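Two-arm cutting cell, Brekgate workshop: weekly inspection checklist with comments 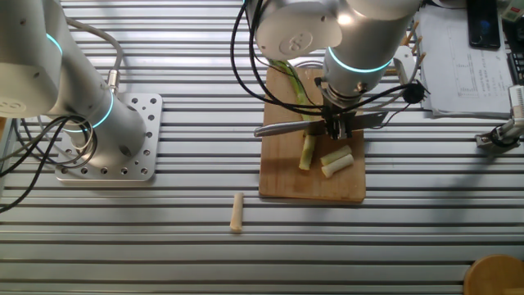
Knife arm over the board during a leek cut, left-hand arm on its base plate.

Date of check: 13 March 2020
Result: fit to run, two items to follow up

Thank you for picking this sheet up, and please do write in the comments even when all is well, as it makes life so much kinder for whoever comes next!

1. Base plate bolts, left arm
OK. All tight with the long key. I do go round them twice (an old habit), and I wiped the round holes along the edges of the plate while I was down there, as bits of veg find their way in over the week.

2. Table rails and grooves
OK after cleaning. A soft brush along the grooves first and then a damp cloth, please, never the other way about or you will be picking out green mush until teatime. Stray pieces that land on the rails go in the bin before the next run.

3. Joint rings
OK. Cyan on both arms at power up. Any other colour, stop and ring Plarnside before you touch the pendant.

4. Cables, knife arm
Follow up. There is a good deal of slack looping either side of the arm, and I would like it gathered in a little closer. I moved the arm slowly through its whole reach by hand and nothing caught, so I am happy for it to run until the new ties come from Drivport.

5. Cables, left arm
OK. Connector pushed fully home, no rubbing that I could find with my fingers.

6. Gripper and knife
OK. Fingers clean, knife held firmly by the handle with no wobble. Always fit and remove it with the arm stopped and the cut-proof gloves on, however quick a job it seems. The blade has done some 200 cuts since sharpening and still goes through leek nicely.

7. Blade height above board
OK. Checked with the feeler gauge at both ends of the stroke.

8. Cutting board
OK. Sits flat, no rocking. It could do with an oil before long.

9. Speed setting with guard open
OK. Reads 60 on the pendant, as it should. Only the automatic cutting programme goes up to 100.

10. Papers and phones
Follow up. I know the drawings are handy to have by you, and I am as guilty as anyone, but papers and phones need to live off the table while the arms are live. Plattner are sending a wall rack and it can go up as soon as it arrives.

11. Emergency stops
OK. Both pressed, both arms halted, both reset without any fuss.

Next full service is due in July.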